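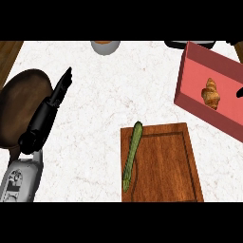 Lovetstead Council Minutes and Press Statements

Data card, version 2

Maintainer: Giang Giáp
Last updated: Dec 22, 2019

Summary

This dataset holds 500 short public documents from the town of Lovetstead. Of these, 369 are press statements issued by the mayor's office, the council groups and the two local parties. The rest are minutes of open council meetings. All of it is plain text in English, one document per file, with a table of metadata alongside.

It was put together for people who study local politics and want to compare what was said in the council chamber with what was said to the press. It can also be used for ordinary text work such as topic labeling or name extraction.

What the documents cover

Most of the material deals with the everyday business of a small town: trash pickup, water rates, the bus contract with Broravard, zoning on the Ung side of the river, and the yearly budget. The bus contract takes up more room than anything else. It was debated at nearly every meeting from April onward, and both parties put out statements on it before and after each vote.

Statements about matters outside the town are included only when a council member signed them in an official role. Campaign flyers, paid ads and social media posts were left out.

Files

statements/ has the press statements, named by issuing office and a running number.
minutes/ has the meeting minutes, named by session number.
metadata.csv has one row per document.
labels.csv has topic labels for a subset of 112 documents.
CHANGES.txt lists what is different from version 1.

Metadata fields

doc_id: the file name without its ending.
type: statement or minutes.
issuer: mayor, council, group or party.
session: the session number, for minutes only. Blank for statements.
topic: the label from labels.csv if there is one, otherwise blank.
pages: length of the paper or PDF original.
ocr: yes if the text came from a scan, no if it came from a digital file.

How it was collected

The minutes were downloaded from the town clerk's page. Older sessions were only on paper, so those were scanned at the public library and run through Justoment, our own cleanup script, which joins broken lines and drops page headers. The script is in the tools folder and can be run on its own.

Press statements came from the mailing lists of each office. When the same statement was sent more than once, the last copy was kept. If the wording changed between copies, both were kept and the later one has "rev" in its name.

Labels

The labeled subset was done by hand. Each document got a single topic from a fixed list: budget, transport, water, waste, housing, appointments, other. Budget was used only when the document was mainly about the budget as a whole. A debate on what the bus contract costs is filed under transport.

Two people labeled every document in the subset, and differences were settled by talking them over. The first round of labels is not included.

Known problems

Scanned minutes still have errors, mostly in tables and in vote counts. Check the original before quoting a vote.

Speaker names in the minutes are not consistent. The same member may appear by last name, by seat or by committee role. No attempt was made to merge them.

The mayor's office sent out far more statements than anyone else, so simple counts by issuer will lean that way. The minority party had no mailing list until April, and its earlier statements are missing.

Closed sessions are not covered. The minutes note only that the council went into closed session and when it came back.

Personal information

Home addresses and phone numbers of residents who spoke during public comment were replaced with [REMOVED]. Names of elected officials and town staff were kept as they appear in the record. Residents who want their names taken out can write to the maintainer with the session number.

Changes from version 1

Added the labeled subset.
Fixed session numbers that were off by one in the minutes folder.
Removed duplicate statements from the party lists.
Renamed the column "source" to "issuer". Scripts written for version 1 will need that changed.

Terms of use

The minutes are public records. The press statements were issued for publication and are passed on unchanged apart from the removals listed above. The labels and the cleanup script may be used and shared freely with credit to the Lovetstead data card and its version number.

Corrections should be sent to Giang Giáp with the doc_id and the line in question.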